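The Rules Robots Have to Follow (and the People Who Have to Write Them)

Robots are very good at doing what they are told. This is a nuisance, as anyone who has ever told a little brother to "put everything away" will understand. Somebody has to work out what to tell them, and what they must never do, whoever is asking.

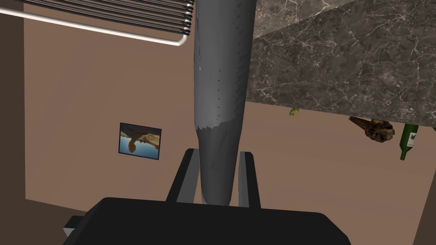

You may have heard that robots have three famous laws, and that the first one says a robot must not hurt a human. Those laws come from stories. They are excellent stories, mostly about the laws going wrong. Real robots follow much duller rules, written in long documents called standards, and the dull ones work better.

What is a standard?

A standard is a set of rules that lots of people have agreed on. You use them all day. Your plug fits the socket because of a standard. A4 paper fits the printer because of a standard, although the printer may still refuse to print on it for reasons of its own.

Robot standards say things like how hard a robot is allowed to push if it bumps into you, where the stop button goes and what has to happen when somebody presses it. (Everything dangerous stops. It does not finish its sentence first.)

Who is in charge of the squeezing?

Take gripping. A gripper with two fingers has one job, and there are a surprising number of ways to do it badly. Squeeze too gently and the thing slides out. Squeeze too hard and you have two things, or a puddle.

Ingrid Alcantara tests grippers at a workshop called Penry. On her wall is a list of 6 rules, which she has let us copy out.

1. Know what you are picking up before you pick it up. If you don't know, ask.
2. Use the smallest squeeze that will hold it.
3. If the power goes off, keep hold.
4. Never move faster than you can stop.
5. People's fingers are not objects.
6. When something feels wrong, stop and wait for a human.

Rule 3 puzzles people. Surely a robot with no power should let go? Well, imagine it is holding a heavy pot over your foot. Now you see why Ingrid underlined it. Some grippers have a spring inside so that they go on holding even when the electricity doesn't. There also has to be a safe way for a person to open the fingers, in case one of the things being held is a sleeve.

Rule 5 used to be longer. It had a list of all the parts of a person that were not objects, and then somebody pointed out that they had left off noses.

Practising where nothing can break

Before a robot tries a new job in a real room, it is often sent to practise in a pretend one. This is called a simulation. It is a world made inside a computer, a bit like a game, except that the player is a robot arm and there are no points for style.

A pretend kitchen has a great advantage over a real kitchen. You can drop a bottle in it 600 times and not sweep up once. Ingrid's team once ran 2,080 practice grabs over a weekend and went home for their Sunday lunch while it happened. The robot did not get any lunch.

There are rules for practising, too. The main ones are:

Write down what went wrong as well as what went right. A robot that drops things on Tuesday's test and not on Wednesday's has not necessarily improved. Someone may have stopped writing it down.

Change things round. If the cup is always in the same spot, the robot learns the spot and never really learns the cup.

Don't believe the pretend world too much. Computer things can be odd. They can be lighter than they ought to be, or more slippery, or they can pass through each other like ghosts. So when the practice is over, the robot has to be tested again in real life, slowly, with a person standing by the stop button.

That last job belongs to Clifford Gagnon. He has stood by the button for 22 tests of the newest arm and pressed it twice. One of those was with his elbow.

Who checks the checkers?

The person who built the robot should not be the only person who says it is safe. You would not let your cousin mark his own spelling test, especially not that cousin. So a different person reads the notes, looks at the robot and asks irritating questions until they are satisfied. At Penry this is Sunita Gallagher, and her favourite question is "And what if it's upside down?"

Try it yourself

Write the rules for a robot that makes toast. Give them to a friend, who has to be the robot and do exactly what the rules say, with no helpful guessing. Use a toy toaster or a cardboard box, please, and pretend bread.

Did you tell the robot to take the bread out of the bag? Did you say which way round to hold the butter knife? Did you say when to stop buttering?

Go back and write it again. Most real standards have been rewritten several times as well, often by people who thought they had finished.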